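HIS 214: The United States Since 1945
Handout 6: The Oil Shock and the Gas Lines, 1973 to 1974
Instructor: Annick Turcotte
Revised 5/29/18

Read this before the lecture. Bring it with you, along with the Harries chapter from the course pack. Spelling and dates on the quiz follow this handout.

Background

By the early 1970s Americans were driving more and using more oil than the country produced. Domestic output peaked in 1970 and then began to fall. Imports made up the difference. Most drivers did not think about where gasoline came from, and prices at the pump had been low for years.

President Nixon had put wage and price controls in place in August 1971. Controls on oil stayed after most of the others were dropped. Historians disagree about how much of the later shortage came from the controls and how much came from the embargo. Harries puts more weight on the controls. We will look at his argument in section.

The embargo

War broke out in the Middle East on October 6, 1973. Later that month, Arab oil producers cut output and stopped shipments to the United States because of its support for Israel. The embargo lasted until March 1974. The posted price of crude oil nearly quadrupled over the same period.

Keep two things separate in your notes. The embargo was aimed at particular countries. The production cuts affected the world market as a whole. Students often run these together on the exam.

What the government did

Nixon spoke to the nation in November 1973. He asked people to turn down their thermostats and drive more slowly. Gas stations were asked to close on Sundays. Congress passed a national speed limit of 55 miles per hour, which Nixon signed in January 1974. Year-round daylight saving time began that same month. It was unpopular with parents whose children were going to school in the dark, and Congress changed it before the second winter.

Ration coupons were printed but never issued. Some states used an odd-even system, in which the last digit of your license plate decided which days you could buy gas.

Life at the pump

Lines were worst in February 1974, mostly in cities and suburbs on the East Coast. Rural areas in some states had very little trouble. Stations used colored flags to show whether they had gas. Green meant open to anyone, yellow usually meant commercial or emergency vehicles only, and red meant out of gas. The exact meanings varied by state.

Independent truckers stopped work in December 1973 and again in early 1974 to protest fuel prices and the lower speed limit. There was some violence on the highways. The second shutdown affected food deliveries in several states.

The oral history packet has five interviews. Read at least two. Lleucu Samuel's account of waiting for gas before her hospital shift is the longest and gives the most detail on the flags. Hanna Czerwiński describes the truckers' shutdown from the side of a grocery clerk. Both were recorded many years later, so check their dates against the timeline on page 34 of the course pack.

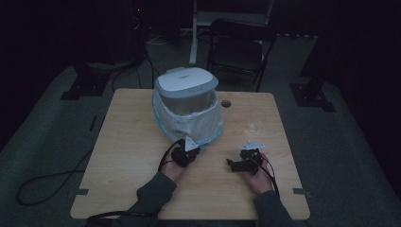

Longer-term results

The embargo ended but prices did not go back down. Congress created the Strategic Petroleum Reserve in 1975 and set fuel economy standards for new cars in the same law. Smaller imported cars gained buyers. A second shock followed the Iranian Revolution in 1979, and the lines returned.

Public trust is harder to measure. The shortage came in the middle of Watergate, and many people believed the oil companies were holding back supply. Myfanwy Eynon's article on letters to newspaper editors is useful here. She finds more anger at the companies than at foreign governments.

Terms to know

Embargo
Price controls
OPEC and OAPEC (know the difference)
Odd-even rationing
Project Independence
Strategic Petroleum Reserve

Questions for section

Was the shortage mainly a foreign policy problem or a domestic one? Use Harries and one interview.

Why did voluntary conservation get support in some places and resentment in others?

Compare the 55 mile per hour limit with the daylight saving change. Why did one last so much longer?

Reading

Ieuan Harries, chapter 5, course pack.
Myfanwy Eynon, article, course pack, starting on page 43.
Oral history packet, any two interviews.

The response paper is one page, double spaced, due at the start of section. Late papers lose a letter grade. Handout 7 covers the Ford administration and will be given out after the quiz.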